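The Toy Basket Gets a Green Table and Three Boxes

I have been sorting toys since December, and I am nowhere near done! It started with one drawer of balls (who needs that many balls?) and now the whole business has its own table, with a green cloth on top because I can't stand the clatter.

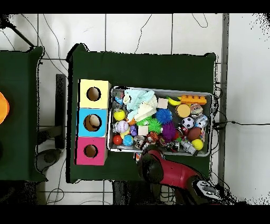 My sister swears by lidded bins, but I like a box with a round hole in the top, the kind you can drop a thing into and forget about. I bought mine at Kekari for 12 dollars, and kids get it immediately – pink, blue, yellow, pick a color and go.

The spiky balls are the hard part. Do they go with the soccer ball, or with the squishy stuff? I've changed my mind 6 times.
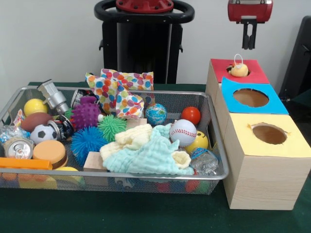
Oratile Ngubane

Then there's everything that was never a toy in the first place. Cans, washcloths, a polka-dot bag I refuse to throw out. They drift in and they stay, and I've made my peace with most of it (the crinkly wrappers can go). 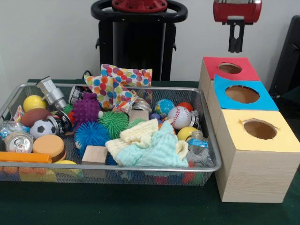 Balls, cans and cloths share the tray, with the boxes alongside.

I do a little every evening, usually with the radio on, and I always start with whatever is on top. Digging around for the good stuff just makes a bigger mess.

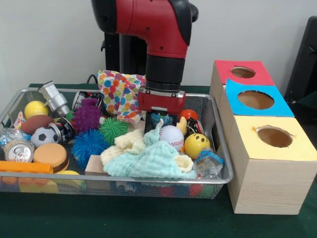
How often should you sort a toy basket?

Every couple of months is plenty, plus once more after a birthday.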